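Two-Person Lifts: Shifting a Tabletop Without Wrecking It (or the Doorframe)

Posted October 2018 by Evie Ashworth
Filed under: Workshop, Furniture, Moving things about

I love a big flat panel. Old tabletops, flush doors, the side of a wardrobe somebody has left on the nature strip, I'll bring any of it home if it fits in the wagon. My shed is at the end of a long side path with a gate, two steps and a very mean corner by the hot water system, so I've had plenty of practice getting large flat things from one place to another. These are the habits that have stuck.

Before you pick anything up

Walk the route with empty hands. Prop the gate, kick the hose out of the way, shut the dog in the laundry and decide where the panel is going to land. Have that spot ready! Two trestles with an old towel folded over each one is my favourite, and it takes a minute to set up. If you're going to lean it against a wall instead, put a strip of carpet on the floor first and another bit behind the top edge.

Measure the tightest point and write it on a piece of masking tape stuck to the panel. I once carried a door all the way to the back gate before learning that it would only go through on its edge, and we had to shuffle backwards past the roses to turn it.

Take your rings off. They leave lovely little crescents in soft paint.

Where to put your hands

One person at each short end, hands out wide near the corners. If your hands creep in towards the middle, the panel wants to tip sideways and you'll spend the whole trip fighting it. Fingers go on one face and thumb on the other, whichever way round feels stronger, and a flat finger or the heel of the hand along the top face steadies it nicely.

Keep both ends at the same height while you're on level ground. On steps, the taller person goes at the low end. And pick one person to do the talking. In our house the one walking backwards calls it: "stop", "down", "left a bit". (Agree on whose left before you start. Please.) 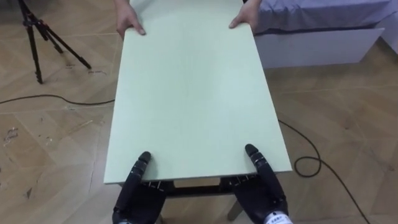 Painted surfaces

A matte finish like this pale mint green is gorgeous, and it shows every greasy thumb. Wash your hands, or wear clean cotton gloves if you've got a good grip in them. I don't like the rubber-palmed sort on fresh paint as they can drag and leave a grey scuff.

Give new paint longer than you think. Dry to touch is fine for admiring, but I like to leave a tabletop a full week before anything gets stacked on it. If two painted faces have to travel together, lay baking paper between them. Newspaper will print the footy results on your hard work, and bubble wrap can leave a pattern of little circles that you'll be sanding out later.

For marks that have already happened, try a barely damp cloth with one drop of dishwashing liquid, then a dry cloth straight after. Go gently. Scrubbing a matte paint turns it shiny in that one patch, and then you're repainting the lot.

Edges and corners

Corners cop it first. Cut the corners off a cardboard box, slide one over each corner of the panel and hold them on with painter's tape. For long edges, split a pool noodle down its length and push it on. It's cheap, it comes in silly colours and it works a treat.

Setting it down

Lower one long edge first if it's going on the floor, and keep your toes back. Onto trestles, both people stop, check, and lower together on the caller's word. Fingers out from underneath last, one hand at a time!

Storing it for later

Flat is best if you have the room. Mine lie across three battens on the shed floor, with the battens evenly spaced so the panel doesn't sag between them. If it has to stand, stand it as close to upright as you safely can and tie it back to a stud. A long lean over a warm summer will put a bow in almost anything.

Write the size on the tape while you're there. Next time you need a shelf, you'll be so pleased with yourself.

Next in Workshop: getting old drawer runners to slide again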